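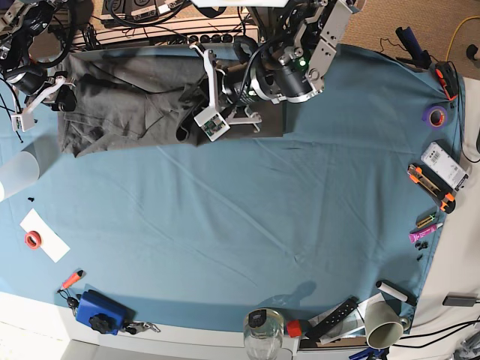
Folding table check, Prarkau room, 9/18/25

Cloth covers the work area – OK, a few creases, and they really don't bother me.
Power strip and cables behind the table – please tidy, dears, it's quite a tangle back there.
Yellow cable on carpet – tape down, same as we asked in May.
Utility knife – blade in, please, and moved well away from the shirts!

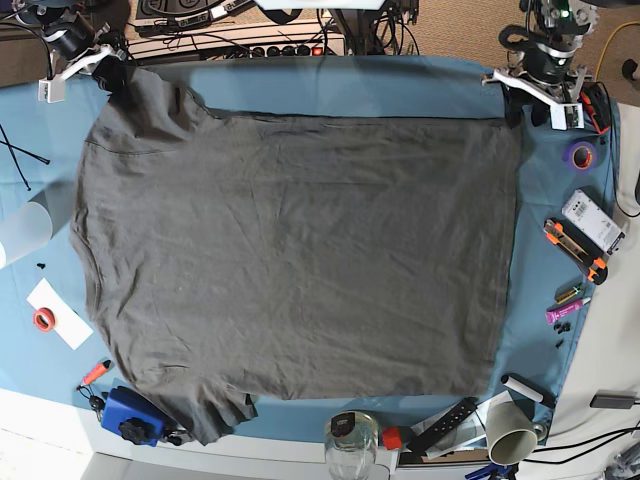
Gray T-shirt partly folded, tools along the right side

Next check in 7 days.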